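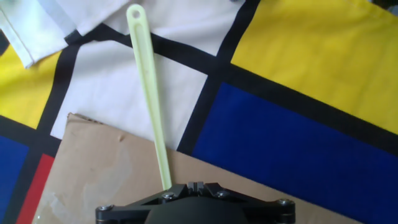
第4讲讲义:格子布、纸板和苍蝇拍

课程:日用品观察(Nirnport 成人学习部,春季班)
主讲:Haiyan Long
讲义整理:Zixuan Jiang
上课前请读完前三节,后面的部分课上一起过。

上一讲讲的是杯子和盖子,讨论集中在“手碰到的地方”。本讲换成一件长柄的东西,放在图案很强的布上,中间隔一张素色的纸板。题目是:同样一件物件,底子变了,我们对它的判断会跟着变多少。

本讲用到的东西:

- 蒙德里安式格子布一块,红、黄、蓝加浅色底,黑色粗线分格
- 棕色纸板一张
- 浅黄绿色塑料苍蝇拍一把
- 铅笔、记录纸、软尺(自备)

## 一、苍蝇拍分几部分

苍蝇拍在家里通常挂在门后,或者塞在冰箱旁边,很少有人认真看它。课上把它当作一件完整的产品来看,先分部分,再谈材料。

**柄尾。** 手握的一头,末端是圆的,开一个小圆孔。圆孔用来挂。请注意孔离边缘有多少料。挂钩长期承重的东西,孔边太薄容易裂。苍蝇拍很轻,这里的要求比锅铲低。

**柄身。** 细长,扁平,沿长度方向有一道浅槽。扁的截面在一个方向上软,在另一个方向上硬。拍下去的时候弯的是软的那个方向,左右则不大晃。浅槽的作用课堂上有过两种说法:一种认为它让柄在省料的同时保持一定刚度,一种认为主要是为了好看、好握。两种都可以写进作业,写明依据即可。

**拍头。** 网状。网眼让空气通过,挥动时阻力小,风也不会提前把苍蝇吹走。拍头与柄身相接的地方受力最大,旧苍蝇拍往往从这里断。

**材料。** 塑料,浅黄绿色,柄身半透明。半透明的塑料会透出一点底下的颜色,这一点到第三节再用。

有同学问过木柄皮头的老式苍蝇拍算不算同一类。算。结构相同,分析时照样分三部分,材料一栏分开填。

## 二、格子布

蒙德里安式的格子现在到处都有,桌布、手提袋、杯垫、浴帘。做法大同小异:黑线横竖相交,分出大小不等的长方形,少数填红、黄、蓝,其余留浅色。

看这种布时有三件事要记:

1. 线的粗细。线粗,色块显得稳,也显得小。线细,色块之间容易“串”。
2. 浅色格占多大比例。浅色多的布可以当桌布用,红蓝多的布铺满一桌会很吵。
3. 图案相对布边怎么放。有的布边留一圈浅色,有的格子直接切到边。

第三条常被忽略。裁布的人如果不管图案,一边会剩下半个格子,铺起来总觉得歪,量一量边长却是对的。Wanting Long 上学期做过一份桌布的记录,全篇只讲布边,写得很细,存在资料柜里,可以借。

颜色名称先用最普通的:红、黄、蓝、浅色、黑。不要写“番茄红”“柠檬黄”。两份记录要能对得上,词就得少。浅色格到底叫“白”还是“米白”,光线一变答案就变,统一写“浅色”。

布要铺平再看。布上有褶的时候,直线会变成折线,格子的大小也不准。确实铺不平,就在记录纸上把褶的位置画出来。

## 三、中间隔一张纸板

把苍蝇拍直接放在格子布上,眼睛先看到的是布。柄细,颜色又浅,经过浅色格时轮廓变弱,遇到黑线时又被打断。半透明的柄压在黑线上,线会隐约透过来,边缘更难认。黄格的情况要单独记一次,黄绿色和黄色挨在一起,差别比想象的小。

放上纸板以后,拍子有一段落在单一的棕色上。这一段最容易看清,柄的宽度、浅槽的走向都可以在这里描。
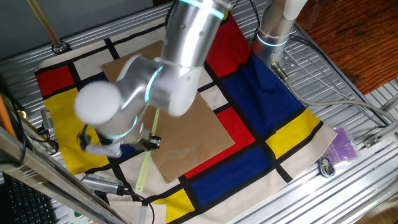

纸板摆斜还是摆正,对结果也有影响。摆正时,纸板的边和布上的黑线平行,纸板容易被看成又一个格子。摆斜时,它和布分成两层,一眼就知道是后放上去的。苍蝇拍再斜着搭在上面,便有三个方向:布一个,纸板一个,柄一个。画速写时先定这三个方向,再定长短。

课堂步骤如下,2人一组,一人摆,一人记,做完交换。

1. 铺布。先不放任何东西,画出布上主要色块的位置。画框子就行,框里写颜色。
2. 放拍子。柄跨过至少一条黑线和一个有颜色的格子。
3. 站着看,再坐下看。记下轮廓最弱的一段在哪里。
4. 取开拍子,放纸板,摆斜。
5. 拍子放回来,柄的一部分在纸板上,一部分在布上。
6. 重复第3步。
7. 把纸板摆正,再重复一次。

每一步之间不要聊结论,各写各的,最后再对。往年最常见的问题是第3步还没写完,旁边的人已经说“黄的那块看不清”,于是两份记录就一样了。

关于高度:坐下看时视线低,柄的扁面会变窄,浅槽可能看不见。从上方看,纸板遮住了哪些格子很清楚。请在记录上注明“站”或“坐”,缺这一项的,退回补写。

如果布被纸板盖住了一块,不要凭第1步的图去填它。看得见的画实线,推出来的画虚线。

## 四、关于“看清”

Khoa Lâm 在上一轮课后提过一个意见,说我们总把“看清”当成好事,家里用的东西未必需要。苍蝇拍放在花布上找不着,是个麻烦。杯垫放在花布上不显眼,有人就喜欢这样。这个意见收进讲义,讨论时用。

下面几条供讨论,顺序没有讲究:

- 苍蝇拍大多做成鲜亮的颜色。放在自己家里,它平时靠着什么颜色的墙?
- 半透明的塑料看上去比不透明的轻。手里拿着时,感觉有没有差别?
- 厨房里还有哪些东西是细长、带孔、可以挂的?锅铲、漏勺、鞋拔子(鞋拔子不在厨房,但结构很近)。
- 柄尾的孔如果改成钩,会多出什么麻烦?
- 同一块布,铺在餐桌上和挂在墙上,哪一种情况下黑线更抢眼?

Hannelore Bachmann 的那组练习也用长柄物件,她让学生先闭眼摸一遍再画。我们这次时间不够,有兴趣的同学可以在家试。摸的时候从柄尾的孔开始,沿着浅槽往拍头走,手指停下的地方用铅笔点一下。画出来的长度多半偏长。

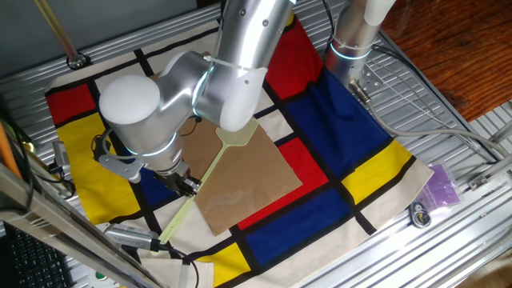
## 五、记录表怎么填

表头写姓名、组号、站或坐。正文分四栏,照下面的格式写,不要自己加栏。

| 部位 | 底子 | 轮廓强弱 | 备注 |
|---|---|---|---|
| 柄尾 | 写实际落在哪种颜色上 | 强/中/弱 | 孔里能看到什么颜色 |
| 柄身上段 | 同上 | 强/中/弱 | 浅槽是否可见 |
| 柄身下段 | 同上 | 强/中/弱 | 有无经过黑线 |
| 拍头 | 同上 | 强/中/弱 | 网眼里透出的颜色 |

“上段”指靠近拍头的一半,“下段”指靠近柄尾的一半,与拍子在桌上怎么放无关。去年有几组按自己面前的远近来分,交换座位之后全反了。

拍头一栏要多花时间。网状的部分本身颜色不多,透过网眼看到的是底子。底子是纸板,整片偏棕;底子跨两种颜色,网面会像分成两块。先写网眼里的颜色,再写网本身的颜色,两个都写。

强弱的标准:

- 强:一眼能描出两条边
- 中:两条边都能找到,要停一下
- 弱:至少有一条边断开或者找不到

拿不准写“中”。

## 六、作业

写一篇500字的观察记录,附一张速写。物件自选,要细长,最好是塑料的;底子自选,要有图案。另找一张素色的纸或纸板隔在中间,做一遍有、一遍没有。

要求:

- 先写物件的几个部分,再写底子,最后写放在一起的情况
- 颜色用普通名称
- 速写标出三个方向:底布、纸板、物件
- 不评价好看不好看

可以用 Zumunia 阅览室的长桌,那边上午光线均匀。Lustuvano 那间下午有直射光,塑料会反光,浅槽反而好认,想做对比的同学可以两处都去,时间写在记录上。

速写用铅笔,不上色。要标颜色就写字。

交到 Min 楼资料柜,放在写有本课名称的夹子里。二月底之前交齐,补交的放在同一个夹子,最下面。

## 七、收拾

苍蝇拍挂回去,孔朝上。纸板平放,不要竖着靠墙,竖放久了会弯,下一组没法用。格子布卷起来放,折痕正好落在黑线旁边时,铺开很难分清哪个是线、哪个是折。布上不要用铅笔点记号。

下一讲:衣架和晾衣夹。请各带一个家里用旧的。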